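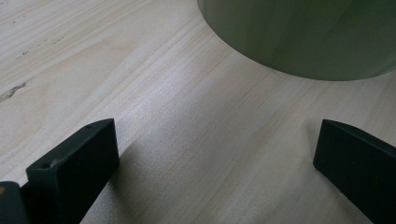
Superfície de madeira clara, com veio fino e um pequeno defeito escuro no sentido das fibras.

Veio da madeira

O veio da madeira é o desenho formado pela orientação, pelo tamanho e pelo arranjo das fibras na superfície de uma peça serrada. No uso corrente a palavra abrange várias coisas ao mesmo tempo: a direção das fibras, a textura percebida ao toque e a figura, ou seja, o padrão decorativo que aparece depois do corte e do acabamento. Os marceneiros costumam distinguir as três, e a distinção compensa o esforço, pois uma madeira de textura muito fina pode ter uma figura espetacular!

Origem

Nas regiões de clima temperado, a árvore cresce depressa na primavera e mais devagar no verão. O lenho inicial tem células largas e paredes finas; o lenho tardio é mais denso e, em geral, mais escuro. A alternância entre os dois forma os anéis de crescimento, que no corte longitudinal se transformam em riscas, chamas ou arcos. Nas espécies tropicais os anéis podem ser pouco nítidos, e o desenho depende mais dos vasos, dos raios e do parênquima - um tecido de reserva que em certas madeiras forma faixas claras de grande beleza.

Tipos de veio

No veio direito, as fibras correm paralelas ao eixo do tronco. É o mais fácil de aplainar e o preferido para cabos de ferramentas, remos e tampos de instrumentos. No veio espiralado, as fibras sobem em hélice à volta do tronco, o que faz a tábua torcer ao secar. O veio entrecruzado, comum no sapelli e no iroko, muda de inclinação de uma camada para outra e produz, no corte radial, faixas que parecem trocar de cor conforme a luz. Há ainda o veio ondulado, célebre no ácer dos fundos de violino, e o irregular, que aparece junto de nós, forquilhas e excrescências do tronco.

Influência do corte

A mesma tora dá tábuas muito diferentes. O corte tangencial, o mais económico, revela arcos e desenhos em forma de catedral. O corte radial mostra linhas quase paralelas e, no carvalho, expõe os raios medulares em manchas brilhantes que são um verdadeiro espetáculo (os móveis ingleses de carvalho devem-lhes boa parte da fama). A tábua radial também se deforma menos, já que a madeira contrai mais na direção tangencial do que na radial. O corte de topo, transversal às fibras, deixa ver os anéis completos e é usado em cepos de talho e na gravura em madeira.

Nós e outras marcas

Um nó é a base de um ramo envolvida pelo crescimento do tronco. Se o ramo estava vivo, as fibras contornam-no e o nó fica firme; se estava morto, pode soltar-se. Fendas de secagem, bolsas de resina e pequenas manchas minerais também alteram a superfície. Na classificação comercial contam como defeitos, mas muitos artesãos procuram-nas de propósito.

A coleção de Ukthorpe

A xiloteca de Ukthorpe reúne 432 amostras polidas, cada uma cortada nos três planos principais. Foi iniciada pelo entalhador Malachy Dolan, que começou com 45 placas de madeiras de pomar, e ampliada por Zakhar Pasichnyk, autor do catálogo manuscrito. Pasichnyk ordenou as peças pela figura e deixou a família botânica para segundo plano - uma opção pouco ortodoxa, mas deliciosa para quem percorre as gavetas, onde uma pereira pode estar ao lado de uma faia. As 4 gavetas de madeiras onduladas são as mais consultadas pelos construtores de instrumentos.

Trabalho com o veio

Aplaina-se a favor do veio, na direção em que as fibras sobem para a superfície. No sentido contrário, a lâmina levanta lascas. Em madeiras entrecruzadas usa-se um ferro muito afiado, com ângulo de corte mais alto, ou um raspador. O lixamento final faz-se no sentido das fibras. Antes de um acabamento à base de água, é habitual humedecer a peça, deixar secar e lixar de novo com grão fino.

Ver também: anel de crescimento, dendrocronologia, folheado, marchetaria, xiloteca.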